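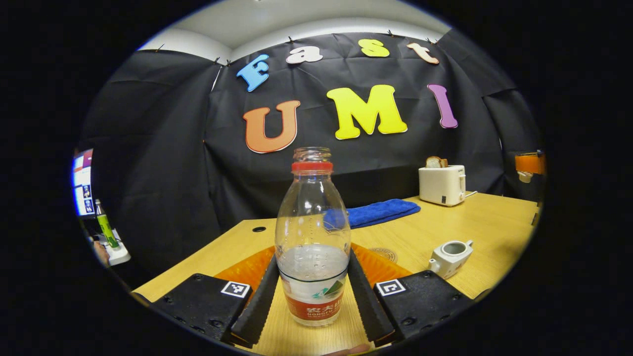
Why does your ear go POP?

Have you ever been riding up a big hill in a car when suddenly everybody sounds like they're talking from inside a pillow? Then you yawn, and — pop! — you can hear again. I love that feeling. My little brother hates it. Let's find out what's going on in there.

First we have to talk about air. You can't see it, but air has weight, and there are miles and miles of it piled up over your head right now. All that air pushes on you from every side. We call that push air pressure. Down at the beach you've got the whole pile on top of you, so the push is strong. Up on a mountain there's less air above you, so the push is weaker.

Now for your ear. A little way inside is your eardrum, a thin piece of skin stretched tight like the top of a real drum (guess how it got its name). It's only 10 millimeters across or so in a grown-up, so it would fit on your pinky fingernail! Behind it is a tiny space full of air.

When you zoom up a hill, the air outside pushes less, but the air behind your eardrum is still pushing the same as before. So your eardrum bulges out a bit, and a bulgy eardrum can't wiggle very well. Wiggling is how it picks up sound, so everything goes mumbly.

Luckily you have a tiny tunnel that runs from behind your eardrum to the back of your nose. Mostly it stays shut. When you swallow or yawn, it opens for a moment, some air slips through, and the push is the same on both sides again. That's your pop! 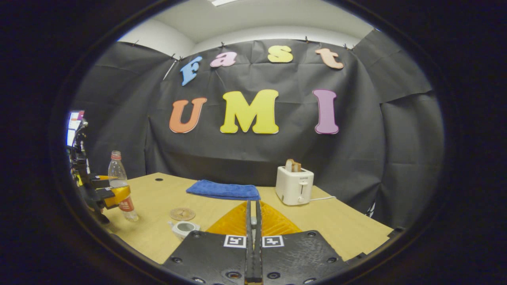
Why do my ears feel worse when the plane is coming down?

Going down, the air outside pushes harder and harder, and it squeezes that little tunnel closed. Air has an easier time getting out of your ear than getting back in. Swallowing lots of times helps, and so does a big silly yawn.

If you have a cold, the tunnel can get puffy and stuffed up, and then popping is hard work. Tell a grown-up if it really hurts.

Next time you're in a fast elevator, pay attention on the way up and see which floor you pop on. I've only ever popped in really tall buildings, and my brother says he goes first every single time.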